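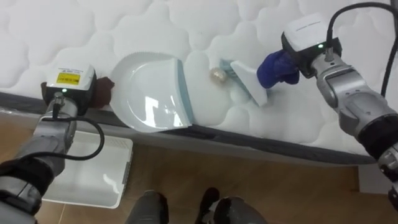 Dry-brushing a quilted mattress with a hand brush and dustpan

Written by Idris Probert for the Damthorpe household notes. Revised in September.

Scope

These notes cover the removal of crumbs, lint, grit and scraps of packaging from the top of a mattress with a stitched, padded cover. They do not cover stains, mites or odours. The method needs no power and no water, and it suits covers that cannot be unzipped for washing.

A padded cover is harder to clear than a flat one. The filling stands up between the lines of stitching, and anything small rolls down into the seams and stays there. A vacuum nozzle tends to pull the fabric up against itself and seal before it reaches the bottom of a seam. A soft brush gets in more easily.

What you need

One hand brush with soft bristles, kept for bedding only.
One dustpan with a wide, shallow mouth. A flexible lip is better than a bare plastic edge, as it follows the padding.
A bin or paper bag within reach of the bed.
A lamp that can be set low, at mattress height.

Wash the brush and pan before first use and leave them to dry overnight. A damp brush turns dust into grey streaks on white fabric. If the set has been used on floors, buy another. The Tuvby set used for these notes is two years old and has been washed in plain soapy water throughout.

Method

1. Strip the bed completely, including any protector. Fold the sheets inwards and shake them outside.

2. Check the whole surface for hard objects such as pins, staples and earring backs. Pick these up by hand.

3. Set the lamp low at one side. Side light shows what is lying in the seams - overhead light does not.

4. Lay the dustpan flat on the mattress with the mouth facing the brush. Press down on the back of the pan so that the lip sinks slightly into the padding and no gap is left under it.

5. Start at the head end. Brush along the seam first, then across the raised part. Use short strokes in one direction and lift the brush at the end of each. Scrubbing back and forth pushes grit into the stitch holes.

6. Move the pan, not the dirt. Long strokes scatter light debris over parts already done. Keep the pan within a hand's width of the bristles.

7. At the end of each row, draw the bristles over the inside of the pan to knock off whatever is clinging to them.

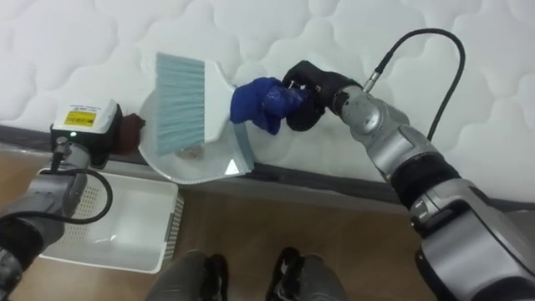

Jovita Huerta writes that she works from the middle of the bed outwards, because the middle is where she kneels to reach the far side and she would otherwise press the crumbs back in. This is a fair point for wide beds. On anything that can be reached from both sides without kneeling, head to foot is still quicker.

8. Empty the pan before it looks full. Light scraps lift out of a shallow pan as soon as it is tilted or carried past an open window.

9. Finish with the side band. Hold the pan upright against the side of the mattress, mouth upwards, and brush down from the top edge into it. Work along the full length and pay attention to the join between the top and the band, where lint collects in a line.

10. Sweep the floor beside the bed last, with a different brush.
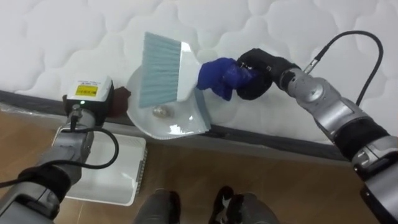 Can the same brush be used on the mattress and the bed base?

Use a separate one. Bases collect coarser dust, and slatted ones can leave splinters in the bristles that will snag a quilted cover.

Faults and remedies

Debris slides under the lip: the pan is being held at too steep an angle. Lower the handle and press again.

Fine dust stays behind: go over the seam with the crevice tool of a vacuum cleaner on its lowest setting, after brushing.

Lint clings to the bristles: static. Wipe the bristles with a barely damp cloth, wait until they are dry, then carry on.

Threads pull up from the stitching: stop and change to a softer brush. Trim the loose thread with scissors and do not pull it.

Leave the bed uncovered for an hour afterwards if the room allows, then refit the protector.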